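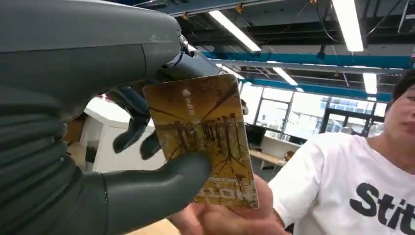

**Open day at Drotstead – who else went?**

**zorkfan_177**
Got back from the Drotstead open day last night and I'm still grinning! You line up, somebody hands you a card, and you pass it to the robot hand. I had hold of the bottom of mine and the thumb came up against the front of it, and I did NOT want to let go first. Way gentler than I expected. Ka-ming Chiang ran the demo and answered all my dumb questions about the fingers.

**pandey_lane**
Gentle, sure, but slow. My kid waited 11 minutes for one handover and it dropped the card. I saw better at the Zorkitz demo in March.

**zorkfan_177**
Zorkitz had theirs behind glass though! I'd take slow and up close any day.

**mill_rat**
Kinda with pandey on this one. A card is the easy case – flat, stiff, weighs nothing. Try a sock. Did anyone get to see the hand with nothing in it? I got there after 2 and the line was already closed.

**zorkfan_177**
Yep, got you one:

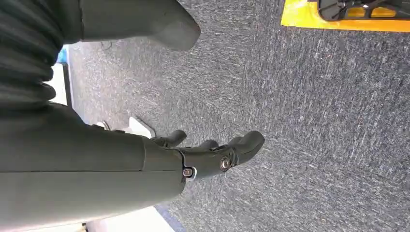
Fingers a bit bent, over the gray carpet. Look at the round silver bolt at the knuckle.

**mill_rat**
Ooh, thanks. Fingertips are rounder than I figured. Do they have any rubber on them?

**zorkfan_177**
Forgot to ask, sorry. Ka-ming did say they're doing another one, so I'll put it on my list.

**pandey_lane**
Fine, I'll go again. But I'm bringing the sock.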